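Evening, March

Finished the second pass on the wholesale access filing for Brutstead. The duct section is now internally consistent. The pole section is not. The incumbent's reference offer lists a per-meter duct charge and a separate per-entry charge at each chamber, and the draft I inherited had added the two without checking whether the entry charge already covers the first meter. It does, according to the annex, but the main text contradicts the annex. I wrote a query and marked it for the morning.

The numbers as they stand tonight: 1,030 premises in the build area, 24 chambers on the main route, 7 of them marked as congested. The incumbent gives no definition of congested. In the last round it meant less than one sub-duct of free space, measured at the narrowest point. In this round the column is just a yes or a no. I asked for the survey sheets and was told they are held in a format that can't be shared. I asked which format. No answer by the time I left the desk.
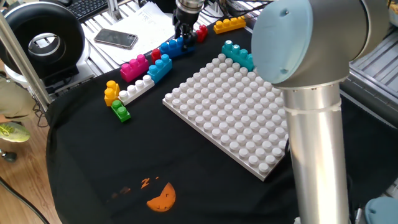 Filed under: Access, Backhaul

Drunombridge is the harder case. The town has duct all the way to the exchange building and then nothing usable going out the other side. Whoever builds the local network has to buy backhaul from one seller, at a price set per circuit, with a minimum term of five years. The regulator's rules cover the duct and the local loop but stop at the exchange wall. So an entrant gets regulated access to the cheap part and a commercial quote for the expensive part.

I reran the model with dark fiber at cost plus the allowed return in place of the leased circuit. Payback came in 111 months. With the leased circuit at list price it doesn't pay back inside the asset life at all. I checked the discount rate twice because the gap looked too wide. The rate is fine. The gap comes from the bandwidth steps: the leased product jumps from one tier to the next with nothing between, and the town crosses the first step in year two.

Take-up is the input I trust least. I have it on a straight line to the ceiling and held flat after that. Flalby did not behave that way. There, take-up ran early, stalled when the second contract renewals came due, and picked up again once the old copper product was withdrawn from sale. If I use the Flalby curve for Drunombridge the first tier step moves back and the cash position is better for a while, then worse. I saved both versions and labeled them by curve.

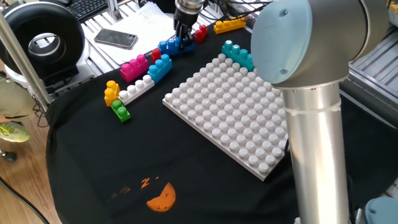
The other thing to settle is the treatment of the make-ready work. When a pole has to be replaced before a new cable can go on it, the party asking for access pays the full cost and the pole still belongs to the incumbent. Our position is that the cost should be capitalized by the owner and recovered across all users of the pole. Their position is that the replacement would not have happened without the request. Both can be true of the same pole. The age records would sort most of them out, and the age records are the appendix that was left out of the filing.

I drafted two paragraphs on this and cut one. The remaining one asks for a rule: past a stated age, the owner pays; under it, the requester pays, with a refund if a second user attaches within a set period. I left both the age and the period blank. Putting numbers in before the records arrive would only give them something to argue with.

Pešek sent the revised cost stack late in the afternoon. Their trenching rate has gone up and the reinstatement line has been split into footway and carriageway, as it should have been from the start. The totals row still sums the old range and misses the new line. I corrected it in my copy and sent it back with the cell marked. The effect on the Brutstead total is small. On Drunombridge it matters more, as most of the new dig there is in carriageway.

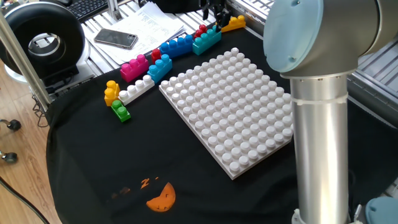
I also reread the consultation text on co-investment. The test for a qualifying offer is that it must be open at any time over the life of the network, on terms that reflect the risk taken at the date of entry. No formula is given for the risk part. A late entrant should pay more than a founding one, and the document says so, but the premium could be almost anything. I noted three possible bases for it and will cost each against the Brutstead case, which has the cleaner data.

To do tomorrow: send the annex query, chase the survey sheets, rerun Drunombridge on the corrected stack with both take-up curves. Check whether the five-year term can be broken on a change of ownership. Clause 7 seems to allow it, but the definition of ownership points to a schedule I don't have.

Stopped at 9:40. Backup ran without errors.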